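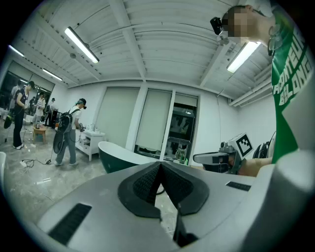 The Jeltwood upper room in Sorkembridge, with its white ceiling beams, tube lights and pale roller shades.

FOR IMMEDIATE RELEASE

Jeltwood Upper Room in Sorkembridge Is Open Again After Ceiling and Window Works

SORKEMBRIDGE, 10/7/19 – The Jeltwood building informs its tenants, neighbors and all interested groups that the upper room is again in use. The works on the ceiling, the lighting and the windows are finished, and reservations are now accepted for the daytime and the evening hours.

The upper room is the largest room of Jeltwood and the one that is asked for most often. It was closed during three months while the ceiling was cleaned and painted, the electrical lines of the lamps were checked, and the windows received new roller shades. The smaller rooms on the ground floor stayed open in this period, and the management thanks the groups who accepted to move there with their tables and boxes.

The painting and electrical works were carried out by the building company Shehu. The shades were measured, delivered and mounted by the workshop Mimach.

A white ceiling, with the beams left open

The most discussed part of the project was the ceiling. In the first proposal the beams would have been covered with a flat suspended ceiling, in which the lamps are sunk. This solution is common in offices and it is easy to keep clean, but it would have taken a good part of the height of the room. The users were asked for their opinion, and a large majority preferred to keep the beams visible.

The beams and the ribbed panels between them are therefore painted white, the same as the walls. The paint has a matte finish, so that the lamps do not make a strong reflection in it. Before the painting, the old layers were scraped by hand where they were loose. This took more time than it was planned and moved the end of the works by two weeks.

"When I came in the first morning after they took down the scaffolding, I looked up and I stayed like this for some minutes," said Sławomir Nowicki, manager of the building. "The room has the same dimensions as before, of course. But before, you had a yellow ceiling with gray spots, and you felt it over your head. Now you can work there a whole day and you are less tired."

The pipes that run along the wall under the ceiling also remain in their place. It was considered to put them in a box, but the plumber of the building asked that they can be reached without opening anything. They were painted white together with the wall.

The lamps

The room continues to be lighted with fluorescent tubes. The question of other lamps was examined seriously, and it will come back when the present fittings arrive at the end of their life. For this year the decision was to keep the fittings, which are in good condition, and to spend the available money on the lines and the switches behind them.

The switches are the change which the users will notice first. In the past all the lamps went on and off together. From now, the lamps on the window side and the lamps on the door side have separate switches, with a label under each. Groups who show slides can leave one side dark and still have enough light for people who take notes on the other side.

All tubes in the room are now of the same white tone. Over the years they had been replaced one by one with what was in the storeroom, and the result was that one table stood in a warm light and the next one in a blue light. For the sewing course and for the model builders, who compare colors, this was a real difficulty. When a tube stops to work, the users are asked to report it at the desk and not to replace it by themselves.

Shades in place of curtains

The tall windows of the upper room had heavy curtains, which were old, difficult to wash and often closed only on one half. They are replaced by pale roller shades. With the shades down, the sun does not fall directly on the tables, but the daylight still comes into the room, and for many activities the lamps are not necessary before the afternoon.

Each shade is moved with a chain on its side. The chain must be pulled slowly and straight down. If it is pulled toward the middle of the room the fabric rolls itself at an angle, and after some repetitions the edge will be damaged. Please leave the shades down when you leave the room in the evening.

Sylvie Chisholm of Mimach, who was responsible for the measuring, explained that the windows looked identical but were not. "These are old openings, and the width at the top is not the width at the bottom. We measured each one in several places and we made each shade for its own window. If one day a shade must be cleaned, it has a number on the inside of the tube, and it should return to the same window."

The white column between the windows was repaired at its edges, where many years of moving furniture had left marks. The management asks the users to carry the tables when they pass near to it, and not to push them.

Use of the room

The upper room can be reserved by tenants of the building, by associations and schools of Sorkembridge, and by private persons for courses and meetings. The highest number of persons permitted at the same time is 80 standing or 61 seated. The second number is decided by the space which must stay free in front of the exits, and it cannot be changed by arranging the chairs in another way.

The room is suitable for handwork, for practical lessons, for meetings, for sorting and packing of collected goods and for small exhibitions. Loud music is not permitted, because the ceiling carries the sound to the neighboring offices. Activities with open flame, spray paint or strong glue are also not possible in this room. For these, please ask for the ground floor workshop, which has its own ventilation.

The following points are new in the rules of the room:

Nothing may be hung from the beams, the lamps or the pipes. For posters and drawings there are rails on the long wall, and hooks for the rails can be received at the desk.

Adhesive tape may not be used on the painted walls or on the column. Tape on the floor is permitted if it is the paper kind and is removed on the same day.

Tables and chairs go back to the arrangement shown on the plan beside the door. The plan was drawn new, and the old one with the pencil corrections is no longer valid.

Extension cords must be collected at the end and returned to the cabinet. Cords which cross a walking way have to be covered with the rubber strips from the same cabinet.

Bags and coats can be left on the racks in the corridor. The management has no responsibility for objects which remain there during the night.

Reservations and prices

The prices stay at the level of last year until the end of the season. Groups who had a regular hour before the works receive the same hour again, but they must confirm it in writing. Hours which are not confirmed will be given to the groups on the waiting list in November.

A reservation is valid when the confirmation from the desk has arrived. A telephone call alone is not enough. Please write in the request what kind of activity is planned, how many persons will come and if the room is needed with the tables or without them. The time for preparing and for cleaning is a part of the reserved time.

"We had some groups which arrived half an hour earlier to put the tables, and in the room another group was still finishing," said Nowicki. "Everybody was polite, but it is not comfortable. So I ask really, reserve the half hour also."

Still to be done

The entrance door of the upper room will be painted later in the season, in the color of the corridor. On those days the room can be entered by the back stairs, and the users will receive a message in advance. The coat racks in the corridor will be fixed to the wall at the same time.

About Jeltwood

Jeltwood is a building with workrooms, offices and meeting rooms in Sorkembridge, which are rented by the hour, by the day or by the season.

Contact

Sławomir Nowicki, building management, Jeltwood, Sorkembridge. Visits of the upper room are possible during the opening hours of the desk, when no group is working in it.

###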